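Pasta goes on the bottom

I have lived in this apartment for 5 years and the pantry has never been a pantry. It is a corner behind the kitchen door with wood planks on the wall and a marble-patterned floor, and whatever rack I could fit in there. The first one was wire and everything thin fell through it. The one I have now is a pole rack with white particleboard shelves. I bought it secondhand from a seller in Bavano and carried it home in two trips.

The shelves have scuffs along the edges. I thought about painting them and decided against it. Particleboard soaks up paint at the edges and then it looks worse than it did before, at least when I do it.

What I wanted to fix in June was the pasta. I buy spaghetti when it's on sale and then I forget that I bought it. It was on three different shelves, one pack was behind the flour, and I kept coming home with more. So I took it all off and put it on the floor in front of the bottom shelf, so I could see what was there before deciding where it should live.
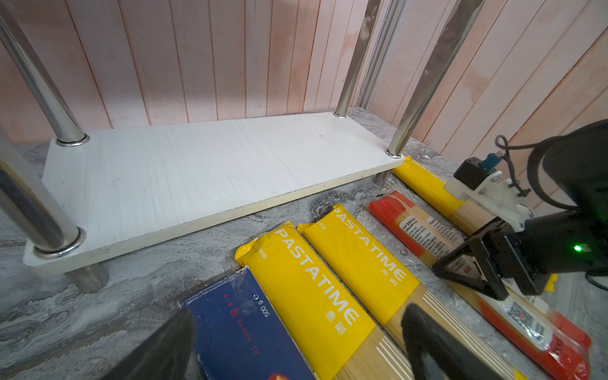 Page last changed: June, 2 small corrections

Two of the yellow ones side by side are PASTATIME, and I like them because the lower part of the pack is clear and you can see the spaghetti without reading anything. The red-orange one has a clear section too. The dark blue box is the 500 g one with the red 10 on it, and the top edge is torn. I can't open a pasta box neatly and I've stopped trying.

The bottom shelf sits only a few centimeters off the floor on short legs, so nothing useful goes under it. I used to push a tray in there for onions and it got forgotten. Now I leave the gap alone and run the flat end of the vacuum along it when I do the kitchen.

I considered jars. Denico has a tall spaghetti jar with a clamp lid, and I went as far as putting two in the cart. Then I measured the shelf spacing and they would only fit on top, where I can't reach without a stool. The Zekdale bins were my next idea, the long ones with a handle at the front. They fit, but the lip is high and you end up lifting the whole bin out to get one pack. I took those back.

So the packs are going straight on the bottom shelf, lying flat, long side facing out. Opened ones go on the left and get used first. I fold the torn end over and put a clip on it. The clips are Ugwu, the wide kind, and they hold on a box as well as on film. The small ones slide off.

Rice and lentils move up one shelf. Cans stay where they were because they're heavy and I don't feel like moving them. The flour needs a proper container, and I haven't found one I like yet.

The other thing I'm doing is a list on the inside of the door. It just says spaghetti, short pasta, rice, flour, and I cross a line through whatever is finished. If spaghetti isn't crossed out, I don't buy spaghetti.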